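Pharmacy coupons, Nillodville

nlandry
My allergy drops are nearly $11 more at Bodeo since July. Is there a cheaper place?

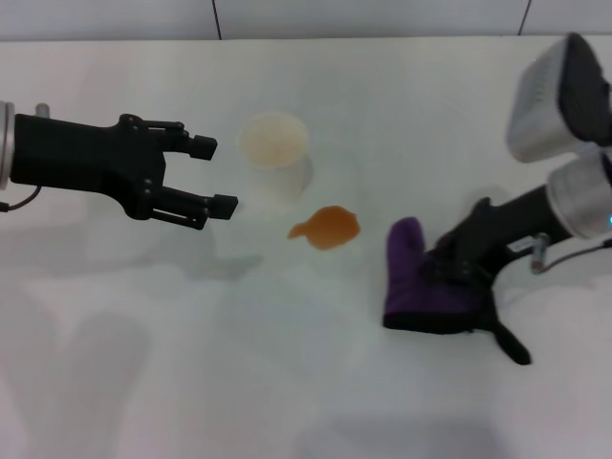 Does the coupon work together with insurance?
It replaces the insurance. You must choose one of them.

grenalik8
Lemieux is cheaper with the coupon.
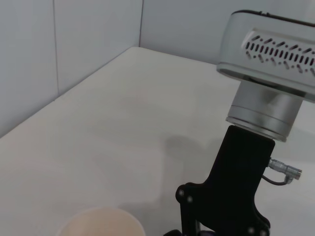

Beige cup on the white table

tess_m
I don't agree. Lemieux charged me the full price. Call first.

nlandry
Thank you both. I will call them at 8.
Normand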